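**Entrepôt Toom, contrôle sécurité du 21/09/2026**
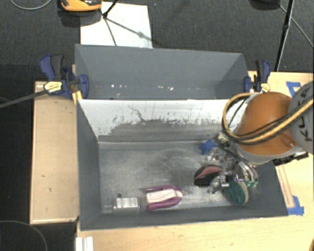 - [x] Extincteurs : plombés, soit. L'étiquette de janvier me paraît bien optimiste.
- [ ] Issue de secours 2 : « dégagée » selon Lullon. Une palette bloquait la barre. À revoir.
- [ ] Bacs gris : le panneau blanc est très râpé dans le bas, avec une fine ligne sombre en travers. « Usure normale », dit la fiche. Je demande un avis écrit.
- [x] Éclairage de secours : testé, allumé. Autonomie non vérifiée, donc je ne signe pas pour elle.
- [ ] Rayonnage 119 : charge affichée 50 kg. Qui l'a calculée ?

**Commentaire :** le registre Drurton coche tout depuis janvier, sans une seule réserve. J'ai du mal à y croire. Copie des fiches à m'envoyer avant la prochaine visite.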